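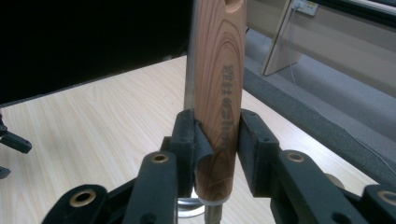
件名:共有カレンダーの予約が二重に入る(チケット 2066)

起票したのは私です。工房の貸し出し予約に Plonholm のカレンダーを使っているんですが、4月の終わりごろから同じ予約が2つ並ぶようになりまして。最初は自分が寝ぼけて二度押ししたのかと思ってました(前科あり)。でも Kieran Mac Mathúna さんの入れた分まで増えていたので、さすがに私のせいじゃないなと。

症状はこんな感じです。スマホで予約を入れると、数分後にパソコン側で同じものがもう一件出ます。片方を消すと、たまに両方消えます。これが一番困る!木工の午前枠がまるごと消えて、気づかずに別の人を入れてしまいました。

試したこと

アプリの再起動、ログアウトして入り直し、どちらも変化なし。キャッシュを消したら半日だけおとなしくなって、夕方にはまた増えてました。スマホの時刻設定も見ましたが、ずれてません。重複を書き出してみたら全部で86件あって、ちょっと笑ってしまいました。しかもほぼ全部が「繰り返し予約」なんですよね。単発のはきれいなまま。
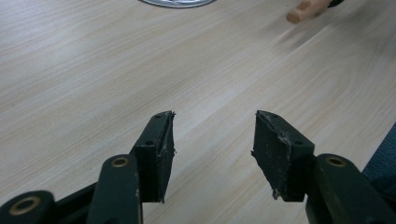

5月14日の追記(2026年5月14日)

サポートの Yee-man Hsieh さんから返事が来ました。Clolten との連携が2本つながっていないか見てください、とのこと。設定の「外部連携」を開いたら、はい、ありました。古いほうは前の担当者のアカウントで作ったもので、名前も「Bivdale 仮」のまま。仮のまま何年動いてたんだろう……。

やった手順は、まず予約を全部書き出して保存、次に古い連携を停止(削除はまだしてません)、それから重複分を手作業で消して、最後にスマホ側で再同期。消すのに結構かかりました。途中で本物のほうを4件消してしまい、書き出しておいたファイルから入れ直してます。先に保存しておいてよかったです。

今のところ、繰り返し予約をテストで6件入れて、増えたものはゼロ。片方だけ消える変な動きも出ていません。

残っている質問が一つ。停止した古い連携は、このまま削除しても過去の予約は残りますか?去年の利用記録を集計に使うので、そこが分かるまでは触らずに置いておきます。チケットは開けたままでお願いします。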